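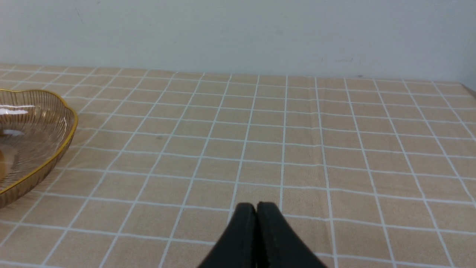 Sir Orfeo is the poem for this session, and I'm so pleased we've reached it, as it's the one I'd save from a burning library. It's the Orpheus story retold in Middle English, with a harp, a stolen queen and a fairy king in place of the underworld. A word on time before we start. Ten years in the wilderness go by in a few lines, while a single morning under a tree gets pages (or feels as if it does). I think of it as looking down a checked tablecloth – the squares close to you are big and roomy, and the far rows are squeezed into narrow bands. Same cloth, different spacing! When you read, mark the places where the poet slows down.

Encarnación Miranda's translation is in the Aguirre reader, starting on page 60. Have the original open next to it if you can, even if you only pick at it. The slides are on Pranex, and we're in room 421 again.
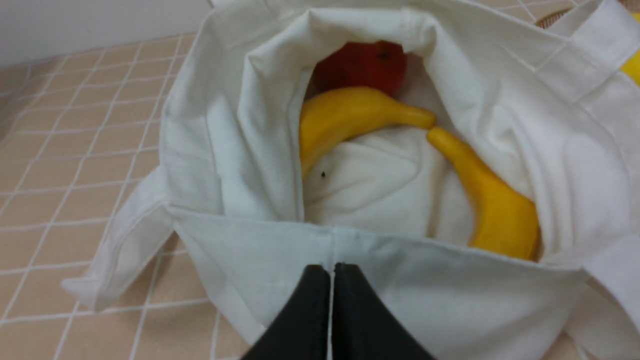
Red apple in a white canvas bag, on a checked cloth.

Now, the tree. Heurodis falls asleep under an "ympe-tre", usually explained as a grafted tree, often taken to be an orchard one. She wakes up in a terrible state and says the fairy king has told her she must come away with him the next day. Orfeo brings his knights to guard her, a whole wall of them, and she's taken from the middle of them all the same. I love how little fuss the poet makes about it.
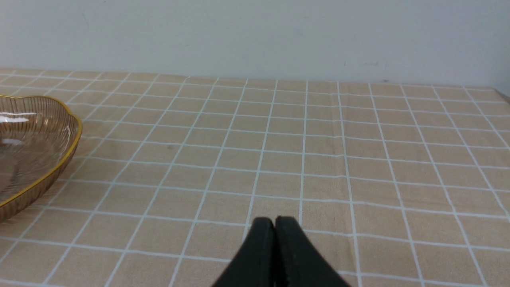 Why does Orfeo go home dressed as a beggar?
He wants to find out whether his steward has stayed loyal, so he comes in as a poor harper and says he found the harp beside a dead man. The steward's grief gives him the answer.

Back to the fairy castle, then, which we rushed last time. It shines like glass and gold from the outside, and inside the walls are people who were thought to be dead and aren't, some of them

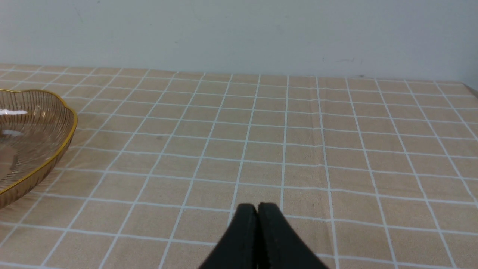
headless, some drowned, some burnt, and Heurodis asleep under her tree among them. Read that passage aloud, please, slowly. Then write me 2 paragraphs on the bargain in the hall, where the king tries to wriggle out of his promise and Orfeo shames him into keeping it. Upload them to Pranex under your own name this time.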